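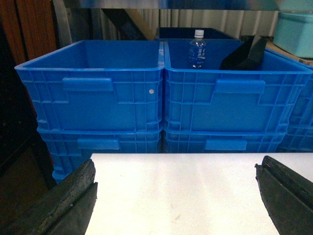 Why Do Plastic Crates Have Ribs?

Pick up a cereal box and squeeze the sides. Squish! Now try that on a plastic storage crate. Nothing much happens. Same sort of flat sides, same sort of shape. So what's the trick?

Ribs! Not the kind you eat. Not the kind in your chest either — but kind of the same job.

What's a rib?

A thin strip of plastic that sticks out from the wall. Some go up and down. Some go side to side. Cross them over each other and you get a grid, a bit like a waffle.

A flat sheet bends easy. A sheet with ridges doesn't. Try it with paper. Lay one sheet across two books and put a coin in the middle. Sag. Now fold the sheet back and forth like a fan and try again. Same paper! Way stronger.

The crate maker could just make the walls really thick. But thick walls need lots more plastic, and then the crate is heavy before you even put anything in it. Ribs are cheaper. Lighter too.

How does it get that shape?

Hot plastic. Really hot — over 200 degrees Celsius for lots of kinds. It gets pushed into a metal mold, and the mold has the ribs cut into it already, plus the handle holes and the rim. Plastic cools, mold opens, out pops a crate. All in one piece. No glue, no screws.

The color goes in with the plastic before it gets squirted. So if you scratch a blue crate it's blue underneath. Paint would come off.

Stacking up

Blue crates two high make a pretty good wall behind a table, and you can see the grid on every side that faces you. The handles are the long slots up near the rim. Even with one crate on top of another you can still get at them. And an open top means you can drop in a water bottle and find it agian later.

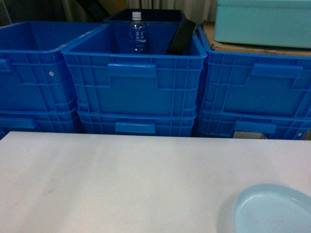

Where does the weight go?

Down the walls! The top crate sits on the rim of the bottom one. The rim pushes on the walls, the walls push on the floor. Stuff inside the bottom crate doesn't get squashed, as long as it isn't poking out over the top.

Heavy things go at the bottom of the stack, always. A stack with a heavy top is tippy.

Try it yourself

You need: 20 craft sticks, two small boxes the same size (thin card), tape, some books.

Leave one box plain. Tape sticks up and down on all four sides of the other one. Put books on each box, one at a time. Which one crumples first? Write down how many books each one held. Then try the sticks going sideways insted and see if it makes a diffrence.

Ask a grown-up before you use the really big books.

Written by Ottó Dudás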